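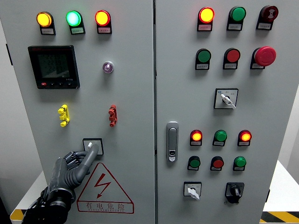
Fatemham pumping station switches to new control panels

July 2022

The pumping station at Fatemham has been running on its new electrical supply since the start of the month, replacing switchgear that had been in service for over 500 months of continuous operation. The work was carried out by Majumder under a contract let in February.

The station lifts surface water from the low ground between Tretcombe and Skasley into the main drain. It has 4 electric pumps, all of which have been kept. The changes are limited to the incoming supply, the motor starters and the metering.

Under the old arrangement each pump was started directly across the line, and the voltage dip could be noticed at nearby properties. The new starters bring the motors up to speed over several seconds. Two pumps can no longer be started at the same moment, as the controls impose a delay between them.

Supply voltage and current are now metered continuously, and the readings are stored for 71 days. Previously they were written in a log book at each site visit. Faults are reported by text message to the duty engineer, with a second message if the first is not acknowledged.

The station serves 863 hectares, most of it grazing. Water levels in the Tretcombe drain were held slightly below the usual summer mark during the changeover and have been returned to normal.

The access track from the Skasley road remains closed to vehicles while the cable trench is reinstated. Walkers can use the bank path on the north side. Resurfacing is to follow once the backfill has settled, and the gate will stay locked until then.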